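The Slow Measure of Upholstery Cloth

Most sofas sold in the last decade carry a rub count somewhere on the label, and most buyers read it the way they would read mileage on a tire. The number comes from an abrasion machine. A disk of the cloth is clamped flat, a standard wool or wire abradant is pressed against it under a fixed load, and the machine moves one against the other until yarns break or the shade shifts past a limit. The result is reported in cycles. A higher figure is taken to mean a better sofa.

The mill at Lenden has been running this test on its own contract fabrics for years, and the lab there keeps a second set of records that seldom reaches the label. These cover pilling, seam slippage, recovery after compression and color transfer. Nadine Shboul runs the lab. In her view the abrasion figure is the least useful of the lot for a piece that sits in a living room, where cloth rarely wears through. It gets fuzzy, it goes baggy over the front edge, or it picks up dye from something left on it. 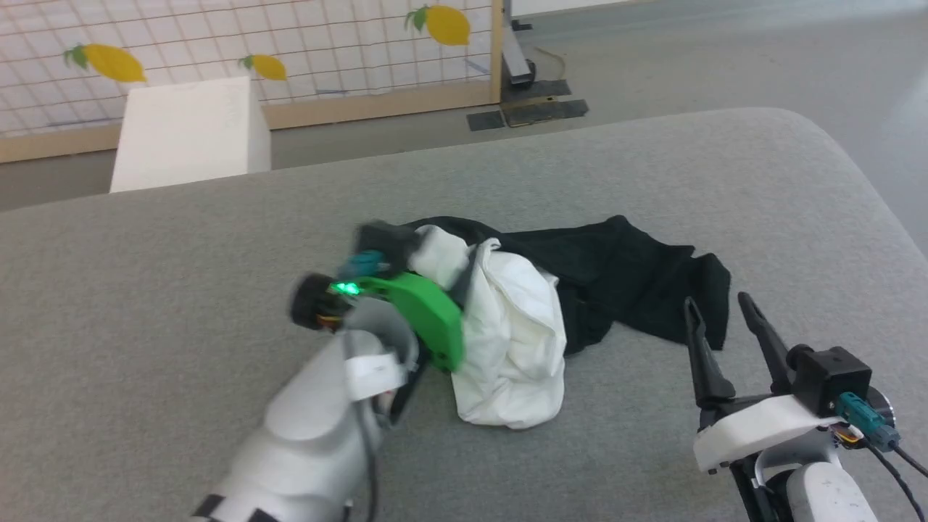

Color transfer gets less attention than it should. The usual term is crocking, and the usual test is simple: a square of white cotton is rubbed against a dyed sample, first dry and then damp, and the stain on the cotton is graded against a gray scale from one to five. Furniture makers run this on the upholstery itself, to be sure that a navy sofa will not mark pale trousers. The reverse case is left to chance. Light gray is a common choice for a seat, and a seat is where people put things down, so a crumpled cloth in a green close to black ends up lying directly on it, with a white one bunched partly on top. Whether anything moves from one fabric to another depends on the dye class, on how well the excess was washed out at the finishing stage, on moisture and on pressure. Cellulose dyed with direct dyes is the weakest of the common combinations. Reactive dyes bond to the fiber and behave far better, provided the unfixed portion was rinsed away.

Shboul's lab began testing the reverse case after a run of complaints from a furniture maker, Haberkorn, about bluish shading on pale seats. The cloth had passed every test in its specification. The lab built a rig that holds dyed denim against the upholstery under a weight, at body temperature, with a controlled amount of moisture, and leaves it there for 6 hours. The weave turned out to matter as much as the fiber. A flat, tight weave presented a smooth surface and wiped clean. A looser one with a raised yarn held color in the hollows, where a damp cloth could not reach.

Fiber content complicates the picture. Polyester is hydrophobic and takes up little loose dye at room temperature, but it attracts oils, and dye carried in skin oil or lotion can lodge on it. Cotton and linen absorb water readily and take the dye along with it. Wool sits between the two and has the advantage of a scaly surface that sheds dry soil. Blends inherit the problems of both parents in proportion to what is on the face of the cloth, which may differ a good deal from the percentages on the label, as those are calculated for the whole fabric including the back.

Heathered yarns are a separate matter. Here the color is mixed before spinning: fibers of two or more shades are blended in loose form, carded together and drawn into a single yarn. The eye reads the result as one tone with some variation in it. That variation hides lint, minor soiling and slight shade differences between dye lots. It does little for a uniform cast spread over a whole seat cushion, which shows up as soon as the cushion is put next to a clean one.

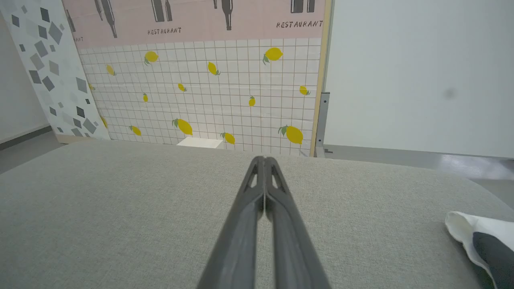
Ismael Lins disagrees with part of this. Heathered cloth, he argues, has been oversold to households on the strength of what it hides, and a fabric that hides soil also delays cleaning until the soil has worked into the yarn. He would sooner see a removable cover in a plain weave, washed on a schedule, than a fixed cover in any blend. He also points out that shrinkage after the first wash is the usual reason removable covers stop being removed, and that few makers print a figure for it.

The second point is easy to verify. A trade survey by the testing firm Prostel looked at 362 cover sets on sale and found that most gave a washing temperature but no shrinkage allowance. A cotton cover cut with no allowance can lose enough length in one hot wash to make the zipper difficult to close. Makers who preshrink the cloth say so, as a rule. Silence on the subject can be taken as information.

Compression recovery is the last of the overlooked measures and the one most dependent on construction. The cloth over the front edge of a seat is stretched each time someone sits and released each time they stand. At Lenden the lab loads a covered foam block to 900 newtons, releases it, and repeats the cycle before measuring how much slack remains. Woven polyester with a bonded backing recovers almost fully.
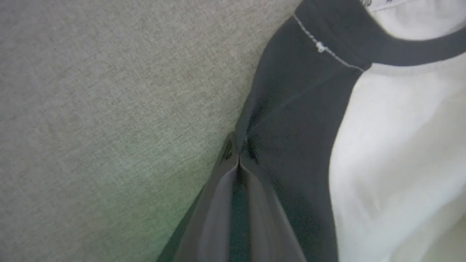 Unbacked linen does not, and the slack it retains shows as ripples running from side to side. A knitted cover will stretch further and recover further, but it snags. The foam underneath matters too. If the core loses height, a cover that fit well on delivery will look loose even though the cloth itself has not changed dimension, and no textile test will detect that.

Buyers who want these figures will usually have to ask. A mill's technical sheet for contract fabric lists them as a matter of course, and the same cloth is often sold to households under another name. Tralimside, a distributor that supplies both markets, will send the full sheet on request for any fabric in its range. The entries to look for are wet and dry crocking, pilling grade after a stated number of cycles, seam slippage in millimeters, and dimensional change after washing. A crocking grade of four or above, wet, is acceptable for a pale seat. The rub count will be at the top of the sheet in larger type.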